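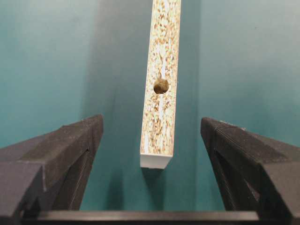 Vuvex Shelf Panels: README

Pictures and notes on flat-pack furniture boards, particleboard with a white face. Mostly dowels and the holes they go in. Started in July, still adding.

What's in it

3000 pictures total
254 show a drilled hole up close
141 show a dowel standing in an edge
rest is boards from the side, boards held level, tape, table

Boards came out of two flat packs, Oda shelf and Vanags cabinet. Bought in Follau, both secondhand, both missing the instruction sheet. Hardware bags were mixed together so don't ask which dowel goes with which pack, we gave up.

Board notes

Raw edge is speckled, tan and brown chips, crumbles if you look at it wrong. White face is smooth. Holes in the raw edge go rough at the rim so measure across the clean part, not the torn bit. Shine a light in before you write down "blind" or "through", had to redo a bunch of those.
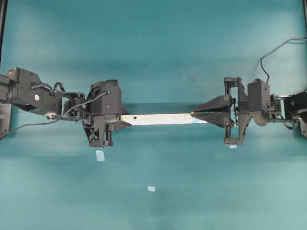 Pale bar held level over the teal tabletop, light blue tape at the right end.

Tape is for marking. Low tack, comes off the white face fine, takes chips with it off the raw edge. Press it down lighly there.

Labels

hole: any drilled hole, filled or not
dowel: wood pin, any amount showing
face: white side
edge: raw particleboard side
tape: any tape on the board

One line per label in the notes file. If you can't tell face from edge leave it blank, please dont guess. 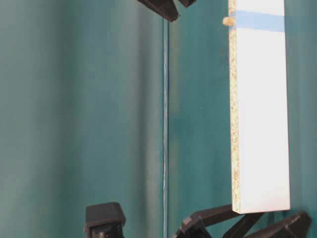 Dowels next. Dry fit only, no glue anywhere in this set. Short ones, push in by hand and stop when it stops. Forcing it splits the edge and then the whole board is out. Roughly 400 pictures still need a dowel label, working through those after the hole ones.

Known problems

White on white glare hides the corner line sometimes
A few boards got flipped end for end between sessions, left/right in the notes may be wrong
Depths are in mm in the newer notes, inches in the old ones, check the header

Fixes welcome, put the picture number in the subject line.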